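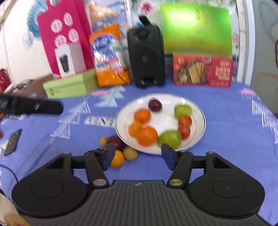

The first pass I ever saw Nadhirah Sutanto throw was a duck. It wobbled out of her hand, hung up there forever, and came down in the arms of a receiver who had stopped running and was more or less waiting for a bus. First down. I wrote "ugly" in my notebook and underlined it. Two plays later she threw another one just like it for a touchdown, so I crossed it out.

I'd driven up to Gellotport to watch Hendriks play flag football, a sport I knew mostly from company picnics. My editor wanted something short on the growth of the women's college game. I came home with 40 minutes of recorded conversation about hip rotation and a sunburn on one side of my face, and I've been back four times.

If you haven't watched the college version, get the picnic out of your head. It's seven on a side at Hendriks, and it's fast, and the whole thing hangs on the quarterback because the rusher is coming at a dead sprint and there isn't a wall of 300-pounders in the way. You get a couple of seconds. Sutanto somehow gets three. She has this little backward shuffle, almost like she forgot something on the stove, and the rusher goes flying past with a handful of air. Then she resets her feet and throws.

She came to Hendriks to play softball. Shortstop, good glove, and by her own account a bat that scared no one.

"I hit .190 in high school and they still recruited me, so that tells you about the glove," she said.

A sore shoulder ended that before it started. She rehabbed all winter, the flag team was holding open tryouts in the field house on the same afternoon as her physical therapy, and she wandered over. She was supposed to be there as a defensive back. Then the backup quarterback rolled an ankle in a passing drill and somebody had to throw the ball to keep the thing going.

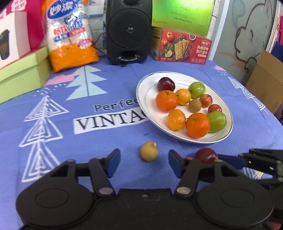 So she threw it. Sidearm, mostly, the way a shortstop throws to second when she's got no time to stand up straight. The coaches spent a month trying to fix that and then quit, which I think is the smartest coaching decision anyone in the conference made that year. The sidearm release gets the ball around the rusher's hands. It also makes the ball wobble, see above, but her receivers will tell you it's soft and easy to catch. Ask a receiver sometime whether she'd like a pretty spiral in the teeth or a duck in the chest.

The numbers, for those of you who scrolled down looking for them: she goes into her senior year with 3,039 career passing yards and 942 on the ground. I care more about the second one. Plenty of quarterbacks in this game can scramble, but most of them run like they're being chased. Sutanto runs like she's looking for parking. She drifts, she peeks, she slows down at places where you'd think slowing down would be a terrible idea, and then there's a gap and she's through it. Her flags pop off eventually. It's usually fifteen yards later than the defense had in mind. 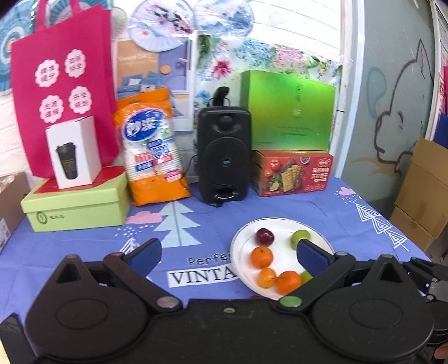

What I couldn't understand, for most of last season, was how she saw those gaps, and I made her explain zone coverage to me over and over until we were both sick of it. The way she tells it, you don't look at defenders at all, you look at what's between them. It finally clicked for me with the tablecloth, of all things. Look at it the way I'd been looking at defenses, and it's white pine trees and pink clouds on a blue background. Look at it her way and the print is just stuff to throw around, and the blue is where your receiver ought to be. Now slide all the trees two steps to the left every time you blink. That's third and long against Gonoven.

Ah, Gonoven. You can't write about Hendriks without getting to Gonoven, and you can't say the name in Gellotport without someone at the next table making a face. They play the same kind of football, they recruit the same kids, and they've had the better of it in every way that shows up on a banner. Last season's playoff game between them drew more than 2,000 people to Filell Field, a place where the bleachers stop at the 20-yard line and everyone else brings a lawn chair. I stood in the end zone next to a man eating a whole rotisserie chicken out of the bag. Great atmosphere!

Hendriks led by 5 with under a minute left. Gonoven scored. Sutanto got the ball back with 31 seconds on the clock, hit a crossing route, hit another one, and then had her flag pulled at the 9 as time ran out. She'd seen a hole on the right side. It was there, too - I've watched the replay enough times to be tired of it - but the cornerback who closed it was a freshman who was out of position, blew her assignment completely, and happened to be standing in the only spot that mattered.

"I read it right," Sutanto said. "She read it wrong. She wins. What are you going to do?"

What she did was take four days off, which her roommates describe as the longest four days of their lives, and then start throwing again. By May she was out there most evenings at 6:30 with whoever would run routes for her. I caught one of those sessions. It was windy enough to take my hat and she wouldn't move to the sheltered side of the field, because the wind at Gonoven comes across from the left and she wanted to throw in it.

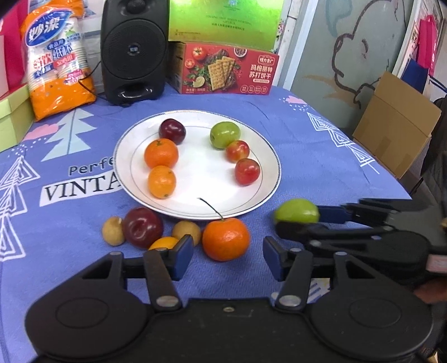
Apples, mandarins and longans on the table.

There are things she needs to clean up. The deep ball is still a coin flip, and she knows it. She'll hold on too long when her first look is covered, and against a good rusher that's a loss of eight. Her coaches would also like her to run a bit less, with a roster this thin and no experienced backup, and when I brought that up she nodded very politely in the manner of a person who has no plans to run less.

The supporting cast should be better. Three of her top four receivers are back, the center situation (snaps over her head, snaps at her shoelaces, one memorable snap to the referee) seems to be settled, and the defense brings in a transfer who pulled flags for fun at her last school. Hendriks is picked to finish second. I've stopped putting much stock in those preseason polls, but second sounds fair to me until somebody beats Gonoven.

I asked her on my last visit whether she ever misses softball. She was sitting on an upside-down bucket peeling tape off her fingers, and she took the question more seriously than I'd meant it. She misses the dirt, she said. She misses turning a double play. She does not miss batting practice.

The opener is at home on a Sunday, one o'clock kickoff, and parking behind the field house fills up early. Bring a chair.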